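**Ranstead, May 18, 2021**

The Velport Centre has confirmed that its practice shop will reopen to day learners in August, following a review of the space by the learning support team. The shop gives adults returning to independent living a place to rehearse ordinary errands: choosing goods, packing a bag and putting things away at home.

Under the new arrangements, learners will attend in pairs, with one member of staff present. Each session will last 50 minutes and will follow a written shopping list agreed beforehand. The Centre has set aside £900 for replacement stock and bags, and further items will be bought as the need arises.
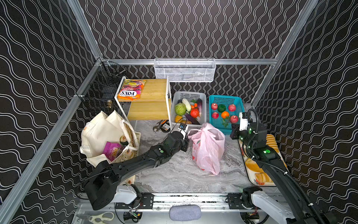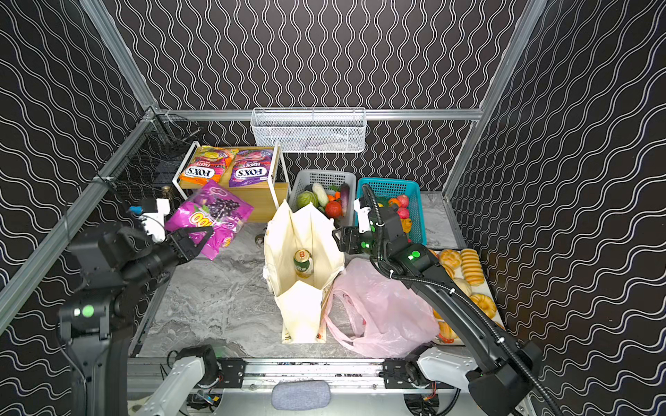 Packing will form the larger part of the revised programme. Jolien Verbruggen, who leads the learning support team, said that many learners were confident in choosing goods but less certain when they reached the end of the counter. "We ask them to look at the bag before they look at the shopping," she said. Cloth and plastic bags will both be used, as learners are likely to meet both in local shops. The canvas tote, shown in one view standing open with a green glass bottle inside, will be the standard bag for the first sessions. Vegetables and fruit will continue to be kept in separate baskets, the grey for vegetables and the teal for fruit, and learners will be asked to return each item to its proper place before leaving. Sweets such as the Fox's Fruits will stay on the shelf with the white metal frame.

Uriel Zepeda, head of day services, thanked the Butilov Fund for its support towards the cost of the sessions. A short guide for families, covering the same exercises for use at home, is in preparation and will be available from reception.

Places are limited to nine learners in the first term. Applications should be made in writing to the day services office, and existing learners need not reapply.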